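Minutes of the Fittings and Floors Meeting, Trarkham House
Friday, September 5, 2025
By Mehrangiz Salehi
Print this page | E-mail this page

1. Minutes of the June meeting
Accepted with one correction. Item 4 should read "Grotitz room," not "Jalali room."

2. Stand and pole fittings
The stock list shows 14 uprights in use across both floors. Two are to be withdrawn for play at the collar. Replacement collars have been priced by Paltness; delivery is quoted at 14 working days from order. Order approved. Old collars are to be kept until the new ones have been fitted and checked under load.

Side rods stay at their present height. A request to lower them in the Grotitz room was discussed and deferred, as the wall side leaves little clearance for the floor machine.

3. Floor care
The marble-pattern floor in the Jalali room was last cleaned in June with the wrong dilution, which left a dull film near the door. The supplier's sheet is to be taped inside the supply closet. Grit and small debris are to be swept up before any upright is moved. Uprights are to be lifted and carried, never dragged or walked on the base.

Felt pads were considered. No decision, as the pads tried in the hallway came loose within a week.

4. Wall panels
The white floral panels are to be wiped with a damp cloth only. No tape or adhesive hooks. Spare panels are in short supply and the pattern may be out of production. Salehi to ask Paltness for a close match.

5. Position of uprights
Agreed that an upright should stand far enough off the back wall for a mop head to pass behind it.
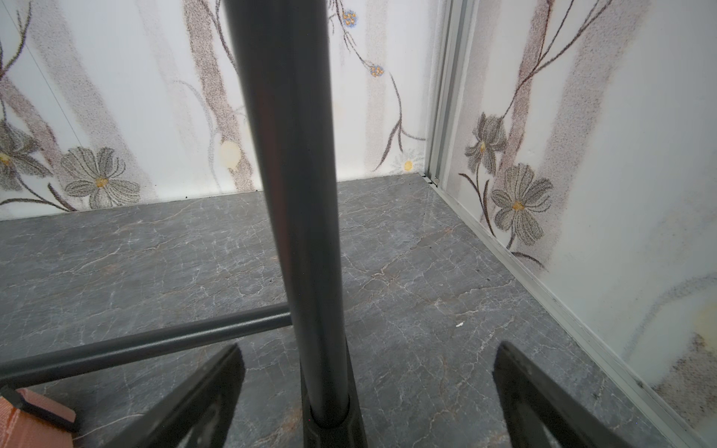
Salehi asked that the clearance be written down as a number, because "far enough" had been read differently on each floor. She proposed 600 mm, measured from the panel face to the nearest edge of the base. Agreed. Existing positions are to be measured before the next meeting and any changes marked on the floor plan.

6. Other business
Key to the supply closet still missing. Lock to be changed if it is not returned by the end of the month.

Last updated: after corrections to item 3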